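Ticket 2000 — Label printer drops jobs after the first page
Product: Wavik print relay, used with Trorkine stock manager
Opened by: Njål Backlund
Status: Closed, fixed
14 comments · 3 followers · Shared 2 times

Original report

We run Trorkine on one office PC and send shelf and carton labels to a thermal printer in the packing room. Wavik sits between the two. Until early October it worked without trouble. Now any job longer than one label stops after the first one. The printer light stays green, the queue in Trorkine says "sent," and the remaining labels never come out. If I send the same job again I get one more label, and then it stops again.

Single labels always print. Test pages from the printer's own menu always print. I can print a long document to the office laser through the same network switch.

What I tried before opening this ticket:

Restarted the printer, the PC and the switch, in that order.
Replaced the network cable with a new one.
Recalibrated the label roll.
Removed and added the printer again in Wavik.
Printed from a second PC. Same result.
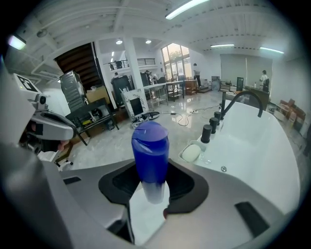

The labels are the small size, two lines of text and a barcode. I also tried the larger carton size in case the small template was damaged. The carton template does the same thing, one label and then nothing. Both templates were made by Pisharody when they set up our system, and neither has been edited.

Reply from Wavik support

Thanks for the list. Please send the relay log for one failed job. You will find it under Settings, Diagnostics, Save Log. Please also tell us the timeout value on the Connection page and whether the printer has a fixed address.

Reply from Njål Backlund

Log attached. The address is fixed and ends in 141. The timeout is set to 600, which I believe is the default. I have not changed it.

The log shows the job arriving with 35 labels in it. The first is sent, then there is a line that says "waiting for ready," and it stays there until the timeout. After that it says "job complete," even though 34 of the labels were not printed. I think that message is wrong whatever the cause is.

Reply from Wavik support

Agreed about the message. We have passed that on as a separate bug.

"Waiting for ready" means the relay has asked the printer for its status and has not had an answer it understands. This can happen when the printer is set to peel mode or tear-off mode with a sensor. In those modes it holds the next label until the last one has been taken away. Please check the media handling setting in the printer menu. It should be on Continuous.

Reply from Njål Backlund

It was on Tear-off. I changed it to Continuous and saved. Sent a job of five labels at 10:20 and got one label. Restarted the printer and checked that the setting was still Continuous, and it was. Sent the job again and got one label.

I then connected the printer to the PC by USB and printed straight from Trorkine without the relay. All five labels came out. So the printer can do it, and the fault is either in the relay or in the network side of the printer.

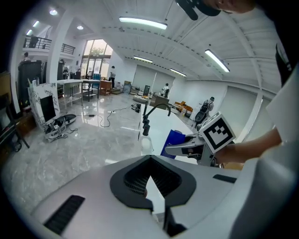

I repeated the USB test with a longer job, because five labels is not much like a normal day here. The full job of 35 went through with no stops. I checked the print quality while I was at it, since a weak print head can cause odd status errors on this model according to the manual. The barcodes were fine. The one thing I would compare them to is faint white printing on a blue package, the kind you have to tilt to read, and our labels look nothing like that. They are solid black and the handheld scanner reads them the first time. I would rule out the head, the roll and the ribbon.

Reply from Wavik support

That is useful. Please check the firmware version on the printer's network card. It is listed separately from the main firmware. On a Juslow card it is on the second page of the configuration printout, near the bottom.

Reply from Njål Backlund

It is a Juslow card. The main firmware is 6.2 and the card is 3.9. I don't know what it was before October. The card has an automatic update option and it was turned on, so it may have updated itself.

Reply from Wavik support

Version 3.9 sends its status reply with an extra line at the start. The relay reads that line, does not recognize it, and keeps waiting. There are two ways to fix this:

1. Put the card back to 3.8 and turn off automatic updates.
2. Install the current relay update, which skips the extra line.

We suggest the second one. Close Trorkine first, stop the relay service, run the installer, then start the service again. Your printer list and templates will be kept.

Reply from Njål Backlund

Installed the update. The installer stopped once with "file in use" — Trorkine was still open on the second PC. Closed it there, ran the installer again, and it finished.

Results:

Five small labels: all printed.
Five carton labels: all printed.
35 small labels: all printed, no pause between them.
Same job from the second PC: all printed.

The log now says "ready" after each label. I have set media handling back to Tear-off, as that is how the packing room likes it, and it still works. Automatic updates on the card are off for now.

I left the ticket open overnight and sent the morning jobs as usual. No labels missing. You can close this, but please keep the "job complete" bug open. If the queue had shown an error, I would have looked at the relay first and left the cable alone.

Reply from Wavik support

Closing this one. The message bug stays open under its own number and you have been added to it as a follower.

Was this helpful? 9 yes · 1 no
Share · 2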